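Leave the walls alone for a year

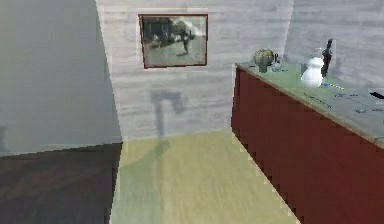
Clomska Tenants' Association, Housing and Repairs Group

When people get the keys to a new flat, the first thing most of them do is paint. I think they should wait, and I think landlords and housing bodies should stop pushing them to decide.

Our block on Orkik Road has 176 flats. Every incoming tenant is given a form with a colour chart and told to return it before moving in. Miss the deadline and you get whatever the contractor has in the van. The form is meant as a kindness. In practice it asks people to choose colours for rooms they have seen once, often in the middle of the day with the lights on.

Light is the main problem. My own living room faces north-east. I picked a pale green from the chart and by four in the afternoon in March it looked like a hospital corridor. Putting it right cost me 300 pounds and most of my spring holiday. My neighbour Ayantu Tufa left her walls grey for fourteen months. She moved the sofa twice in that time and found she used the small bedroom far more than she had expected. When she did paint, she did one room, and she still likes it.

Grey has a poor name. People call it cold, or say it makes a home look like an office. Some greys do. But a plain grey wall takes a picture well, and it doesn't fight with second-hand furniture, which most of us have. You can live with it while you find out where the damp is.

Petro Stasiv disagrees with me and has said so at two meetings. He says a person who has waited years for a home should be able to make it theirs on the first day. I understand that. Anyone who wants to paint on the first day should be free to. My objection is to the deadline.

The change I'm asking for is small. Keep the chart, keep the offer of free paint, and let tenants claim it at any point in their first year. The paint will cost the same in month eleven as it does in week one.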